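Wieder Kellergedanken

Seit Montag lerne ich Ungarisch, jeden Abend nach dem Abwasch, und mein Kopf raucht! Lajos hat mir sein altes Lehrbuch geliehen (mit Kaffeeflecken auf Seite 44, sehr sympathisch) und meinte, ich solle erst mal nur laut lesen. Also sitze ich da und murmele Vokale vor mich hin – die Katze ist schon ausgezogen, zumindest bis in den Flur.
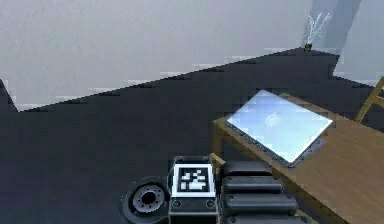
Am schlimmsten sind die Endungen. Im Haus, aus dem Haus, ins Haus, alles hängt hinten dran, und ich verwechsle es jedes Mal. Über 100 Vokabelkarten habe ich inzwischen geschrieben, vier davon sitzen richtig gut. Im Juli fahren wir nach Szeged, bis dahin will ich wenigstens ein Eis bestellen können – mit Sahne, bitte.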